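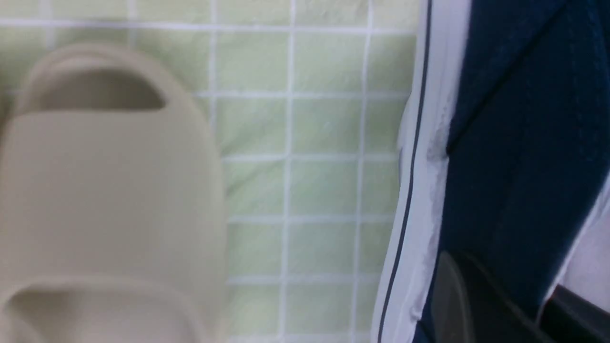 1. 현관 신발 정리 타래 (8월, 급하게 씀)

이사 온 지 얼마 안 됨. Renville 2차 쪽인데 현관이 진짜 좁다. 붙박이 신발장? 없음. 그래서 선반 하나 사서 버티는 중. 오늘 싹 다 내려놓고 다시 함. 쓰다 나갈 수도 있음

2. 일단 바닥에 다 꺼냄. 꺼내야 보임. 선반에 꽂힌 채로 이리저리 옮기는 거 몇 번 해봤는데 결국 제자리더라. 짝 맞춰서 한 줄로 세우고 슬리퍼는 사이사이에. 슬리퍼가 제일 문제임. 두꺼워서 자리를 엄청 먹는데 제일 자주 신음

3. 선반은 Retis 거. 스텐 파이프로 된 거. 폭 84cm, 광고에는 더 많이 들어간다고 써있었는데 그건 납작한 신발 기준인 듯. 두꺼운 슬리퍼 한 켤레 들어가면 계산 다 틀어짐

조립은 쉬웠음. 나사 조이다 손톱 깨먹은거 빼고

4. 닦는 순서는 그냥 위에서 아래. 마른 걸레 → 물걸레 → 다시 마른 걸레. 스텐은 물자국 남으면 되게 지저분해 보여서 마지막 마른 걸레는 꼭 하는 편. 세제 안 씀
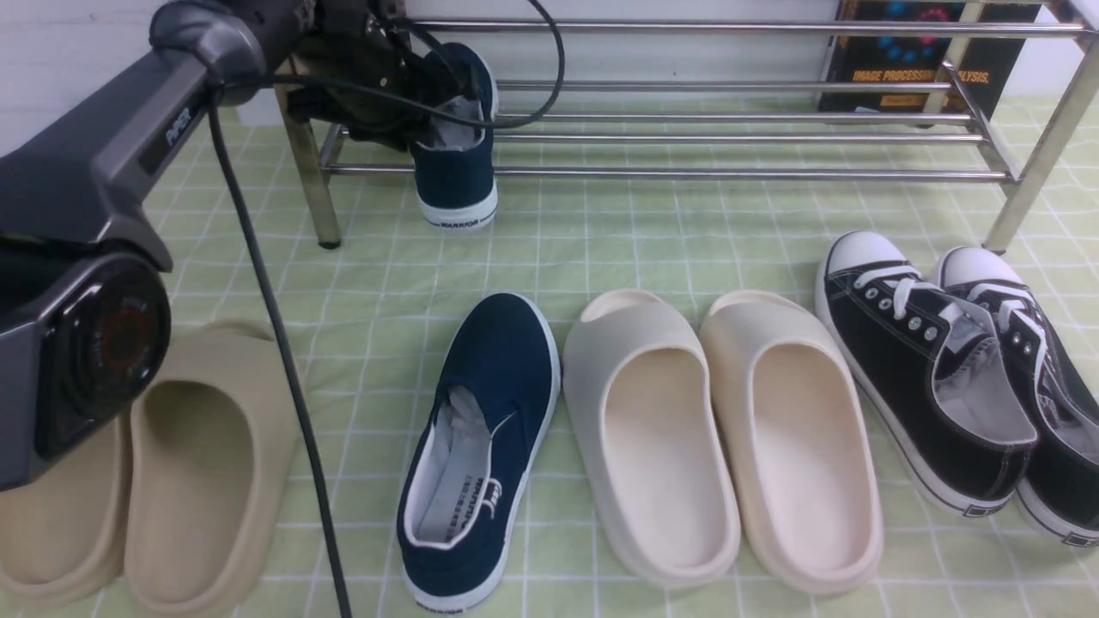
선반 비우고, 남색 캔버스화부터

5. 아 그리고 선반 뒤에 영상처리 책 기대놓은거 ㅋㅋ 책장도 아직 없음. 책장은 9월에 살거임 아마. 일단 거기 둠

6. 올리는 순서 정함
맨날 신는 거 → 손 제일 빨리 닿는 데
캔버스화 → 그 옆
슬리퍼 → 끝. 오른쪽 끝이냐 왼쪽 끝이냐로 혼자 한참 고민했는데 문 열리는 쪽이 이김

뒤꿈치가 앞으로 오게 놓을지 앞코가 앞으로 오게 놓을지도 사람마다 다르던데. 나는 뒤꿈치 앞. 꺼낼 때 뒤꿈치 잡고 빼는 게 편함. 반대파 있으면 말해줘요 이유 궁금

7. 탈취제 얘기. 저번에 Larnen 거 물어보신 분 있었는데 답을 못 함 죄송. 작은 주머니형이고 신발 안에 넣는 거. 93g짜리 샀음. 나쁘지 않은데 향이 좀 셈. 무향 있으면 그걸로 살 듯. 여름엔 향+땀 섞이면 더 괴로움
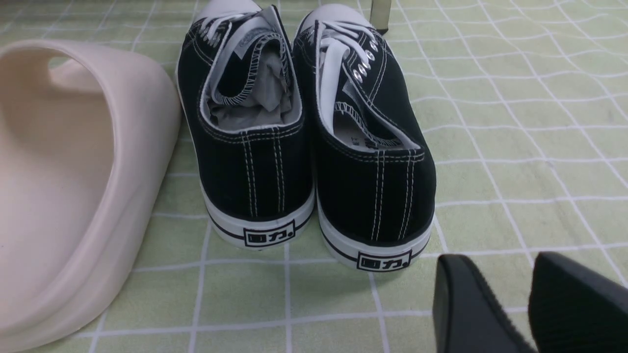

8. 캔버스화 모양 잡는 법도 적어둠. 천이라 그냥 두면 발목쪽이 푹 주저앉음. 슈트리 사려다가 켤레마다 사면 돈이 얼마야 싶어서 접음. 그냥 종이 넣으면 됨. 검은 거 왼짝에 채운 만큼, 입구까지 올라오게 꽉. 앞코에만 조금 넣으면 뒤쪽은 그대로 꺼지더라고요. 신문지는 흰 안감에 잉크 묻을까봐 안 쓰고, 택배에 딸려오는 얇은 종이 모아놨다가 씀. 구겨져 있어도 상관없음

9. 끈은 안 풀고 보관함. 느슨하게만 해둠. 흰 끈은 따로 빼서 빨라는 글도 봤는데 다시 끼우는 게 너무 귀찮... 구멍 순서 맨날 헷갈림. 계절 바뀔때 한 번만 하기로 나랑 합의봄

10. 흰 고무 밑창 옆면은 매직블럭 말고 안 쓰는 칫솔 + 비누. 매직블럭은 쓱쓱 지워지는데 몇 번 하니까 광이 없어졌음 (예전 신발로 배움). 칫솔은 좀 오래 걸려도 괜찮음. 천 부분까지 비누 번지면 얼룩 생기니까 물은 조금만

11. 위치 정할 때 팁이라면 팁인데, 바닥에서 먼저 선반이랑 똑같은 순서로 늘어놔 보는 거. 폭이 바로 나옴. 격자무늬 바닥이면 더 편하고요 칸으로 대충 재면 되니까. 슬리퍼는 살짝 겹쳐도 되는 걸로 치고
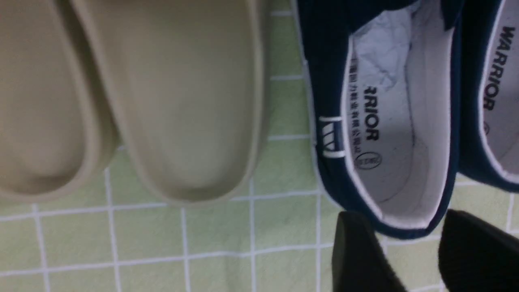 근데 겹치는 건 슬리퍼만임. 캔버스화는 겹쳐두면 흰 테두리에 자국 남아서 사이를 조금씩 띄움. 손가락 하나 들어갈 정도면 충분. 이렇게 해서 폭 넘치면 한 켤레는 상자로 보내는 수밖에

12. 상자는 Dönmez 종이상자. 뚜껑 있는 거. 겨울 신발은 전부 거기로 보냈고 옆면에 펜으로 이름 써둠. 안 쓰면 11월에 다 열어보고 있음 (작년의 나)

13. 참고로 지금까지 든 돈 선반 빼고 2만원 안 넘음. 상자랑 탈취제가 다고 종이는 공짜. 선반은 할인할 때 사서 지금 가격이랑 다를 거예요 링크 달라고 하시는데 품절이던데요

14. 저번 냉장고 타래 저장하신 분이 653명이나 돼서 깜짝 놀람... 감사합니다. 그거 업데이트도 해야되는데 냉장고가 다시 난장판이라 못 올리는 중임 ㅠ

15. 질문 받은거 몰아서
- 습기는? → 문 열어놓고 선풍기. 제습제는 상자 안에만
- 슬리퍼 세척은 → 중성세제 풀어서 솔로 문지르고 그늘. 햇빛에 두면 쪼그라든다길래 안 해봄
- 선반 흔들려요? → 벽에 붙이면 괜찮음. 떼놓으면 조금 흔들
- 부츠는 → 없음. 몰라요

16. 다음엔 우산. 우산 둘 데가 진짜 없음. 문고리에 거는 거 써보신 분 문 닫힐 때 안 걸리는지 알려주세요 저 이제 나가야됨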